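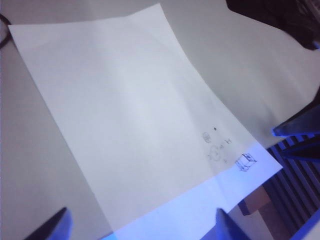

Minutes of the arm group, Jestholm shared workshop, October 6, 2019. The meeting was held at the bench with the arm switched on, and began with the paper handling job, which took up most of the evening. Gorazd Kolev said the sheet is the hardest thing we have asked the gripper to deal with so far, and that the wrist camera view shows why. The paper does not lie flat. It has a soft fold across the lower part and the edge lifts a little at the upper left corner, so the software cannot treat it as a plain rectangle at table height. The pencil marks are also very faint from the wrist, and only the small cube in darker ink stands out well. It was agreed to use the cube as the reference mark for now and leave the pencil alone.

**Present:** Gorazd Kolev (chair), Sajib Gunawardena (minutes), and six others as signed in the book. Two apologies by text.

**1. Minutes of the last meeting**

Agreed, with one change. Item 4 should have said the spare servo was lent to the lathe group, not given. Sajib to ask for it back.

**2. Paper handling**

Further to the above. The aim is still for the arm to take hold of one sheet near an edge, turn it to line up with the table and let go without tearing it. Gorazd has a routine for finding the edges which works on a dark cloth. On the bare tabletop, white paper on pale grey gives very little contrast and the edge is lost when the room lights are off.

Three ways round this were talked through:

- a dark mat under the working area
- a thin ink border drawn on each test sheet
- a second lamp set low to one side, so that the edge throws a shadow

The border was thought to be cheating by most people present. Sajib disagreed, as the printed forms we want to handle in the end will all have a border anyway. Left open. The mat will be tried first because there is one in the store.

There was a long discussion about fingertips. The present ones are hard and slide over the paper. Gorazd has tried them with bicycle inner tube glued on, which grips well but picks up dust and needs wiping between runs. Sajib would like to print a pair with a thin lip to go under a lifted edge. He will draw these up and bring them next time. Tips must still come off with the one screw.

Blue cast on the camera picture: this was raised again. The lower part of the sheet comes out bluish violet and the upper part greyish white, and the threshold that suits one does not suit the other. Gorazd will fix the white balance by hand in the settings file and stop using automatic. If that does not cure it we will look at the lighting.

**3. Gearbox and base**

The Zuvbridge gearbox on the shoulder joint has now done 491 cycles on the test script without missing a step. There is a slight knock when it changes direction under load. Gorazd thinks this is the coupling and not the gears. He will open it up and pack it with fresh grease before the next long run - nobody else to take the cover off until then, please.

The base clamp has been moved 30 mm towards the wall so that the drill press can be used at the same time. All saved positions are therefore out. Sajib has redone the home position and the two rest positions. The remainder need doing by hand and anyone with a free hour is welcome to carry on from the list in the blue folder.

**4. Cables**

Agreed that cables should not run over the working area. The camera cable is to be clipped along the upper arm with a loop left at the elbow, and anything else on the tabletop routed off the back. Clips are in the drawer marked Pathirana (the old label, still not changed).

**5. Speed limit**

Someone had set the arm to full speed and left it there. The limit is to stay at 30 per cent when anyone is at the bench, and may go up to 70 per cent only with the guard down and a second person at the stop button. A notice will go on the wall. Sajib asked for the limit to be put in the start-up file as well, so that it goes back by itself after a restart. Agreed, Gorazd to do.

**6. Money**

The group has some 50 pounds left from its share. Clivora have quoted for a replacement camera lens with a shorter focus, but it would take nearly all of it. Put off until the white balance has been tried. The filament for the new tips will come out of the general stock.

**7. Open evening**

The workshop will hold an open evening in February. It was suggested that the arm could draw visitors' initials. Gorazd would prefer to show the paper turning if it is working by then. No decision needed yet.

**8. Actions**

- Gorazd: white balance, start-up file, coupling and grease
- Sajib: fingertip drawings, servo from the lathe group, notice for the wall
- All: saved positions, tick them off on the list when done

**9. Any other business**

The bench vice handle is missing. If you have it, put it back on the hook by the door.

The meeting closed at twenty to ten.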